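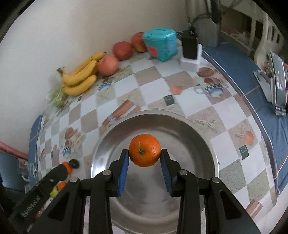 Fig. 1. A small mandarin, stalk still on.

Sport Business and Performance
Handout 7: Salary caps, squad lists and why your club can't just buy everyone

Read this before the seminar. Last year's group read it during the seminar, and you could tell.

Where we are

Last time we dealt with transfer fees and ended on Lucie Gill's question, which I said I would answer this week: if a league wants its best players to be seen by as many people as possible, why would it stop its richest clubs from hiring them? The short answer is that a league sells contests, and a contest where everyone knows the score by half-time is hard to sell. The long answer takes up the rest of this handout.

What a cap is

A salary cap limits what a club may spend on its players in a season. There are two main kinds.

A hard cap is a fixed sum. Go over it and you are punished with fines, lost points, or in bad cases the removal of a title you have already had engraved on things.

A soft cap is a fixed sum with exceptions. The exceptions usually cover long-serving players, home-grown players and injured players, and they tend to grow in number the longer the rule book has been in print. By the time you reach the appendices it can be hard to find anyone who counts in full.

Both should be kept apart from a squad limit, which restricts the number of players and says nothing about their pay. Students mix these up in the exam every May. Please find a new mistake to make.

The case we shall use

Our worked case is the Zacharias League, the thirteen-a-side competition from the course pack. You need three of its clubs.

Gevau: rich, on the coast, large ground, has won the title more often than is good for anyone.

Tullero: an inland town with a small ground and a very good youth system. Produces excellent young players and then waves them off at the station.

Grandent: founded in 1883 and seldom allowed to forget it. Middling income, loyal crowd, a car park that floods.

Before the cap, Gevau signed whoever it liked. Tullero's best players left at the end of their first proper contract, and Grandent took those Gevau had finished with. Crowds at Gevau were good but restless. Elsewhere they were falling. At one late-season match between Grandent and Tullero the official gate was 2424, and that included the people who had come for the raffle.

What changed

The league brought in a hard cap with one exception. A player who came through a club's own youth side counts at half his salary for as long as he stays there. If he moves, his new club carries the full amount.

Look at what this does to Tullero. A half-back raised by the club costs it half his wage in cap terms. The same man on the same wage costs Gevau twice as much cap room. Gevau can still outbid Tullero in cash, but it has to leave out somebody else to do it, and that somebody has an agent with a telephone.

Notice too what it does to the player. His wage at Tullero may be lower than Gevau would have paid in the old days. A cap moves money between clubs, and it also moves money from players to owners. Supporters of caps prefer to talk about the first of these. Players' unions are happy to remind them of the second.

Ways round it

Wherever there is a cap there are clever people working beside it. The common methods are these.

Third-party payments. A friendly local business pays the player to open a shop. If he opens the same shop every month, the auditors start to take an interest.

Back-loading. A long contract pays little now and a lot later, on the theory that later will be some other chairman's problem. Several leagues now average the total over the life of the deal.

Jobs for relatives. The player's brother becomes a scout. He may be a very good scout.

The position change. This one is legal and rather underrated. A club with two strong full-backs and no centre asks one of them to learn to play centre. It has filled a gap for nothing. The cost is in form and temper, and it doesn't show up in the accounts. Gevau tried it with a winger who said he was delighted, in the tone people use about a surprise party.

Does it work?

It depends what you wanted. If the aim was a wider spread of champions, the evidence from our case is encouraging but thin: two different winners since the rule came in, one of them Gevau. If the aim was to keep small clubs solvent, it looks better. Tullero has stopped selling players to pay the electricity bill.

Shirley Dufour's chapter in the reader argues that caps matter less than how television money is shared, and that leagues adopt caps because they make a better press release. I think she overstates this. I also think she is more right than I would like, so read her carefully and come ready to disagree with one of us.

Be wary of counting champions as your only measure. A league may have the same winner three years running and still have close matches each week. The measures we used in Handout 4 (points spread, margin of victory, how late in the season the top places are settled) will serve you better.

For the seminar

Come prepared to talk about the following. Notes are fine. Reading aloud from your telephone is less fine.

Why did Grandent vote against the cap, when on paper it stood to gain?

Should the home-grown discount follow a player who leaves and later returns? Think about who would start sending players away on purpose.

Suppose Gevau's owner offers to pay a tax on every pound over the limit, with the proceeds split among the other clubs. Would you let him? Would Tullero?

Reading

Dufour, chapter 2, all of it, including the footnotes, where she is ruder.
Course pack, Zacharias League accounts. Skip the chairman's foreword unless you are fond of sailing metaphors.

Essay plans are due at the start of the next session, one side of paper. The margins should be margins.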